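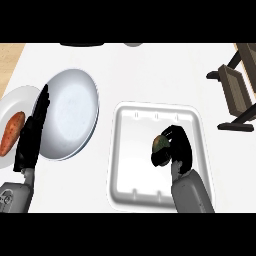 *White tabletop with two robot arms, and a chair at the right side.*

# Ralel Vocal Score Stand, model 361

The Ralel 361 is a standing desk for singers, opera coaches and rehearsal pianists. It is made by Histora in our workshop in Stondside, and it holds a full opera score open without clips.

Many music stands are good for a few loose sheets, but a bound vocal score of 300 pages is heavy and wants to close itself. The 361 has a deep lower shelf and two soft page arms. The page arms turn away with one finger, so the singer can continue without stopping the phrase.

## Details

- Height of the shelf: from 763 mm to 1180 mm
- Weight: about 5 kg
- Desk: beech, oiled
- Column: steel, gray or black
- Angle: free, with hand screw

The hand screw must be tightened before you put the score on the desk. Please do not use oil on the column — it will make the height slip.

## Versions

The standard version is for one score. The Chrysikopoulos version has a wider desk, for a score and a notebook side by side, and it was first built for a summer school of singing. Both versions use the same column, and the desk can be changed later.

A lamp is not included. The lamp rail fits most clip lamps for pianos.

## Ordering

We build the stands in small groups. Orders that arrive before August are sent in the autumn. Schools and opera studios who need more than one stand can ask for a common delivery. Spare page arms and hand screws are always in stock.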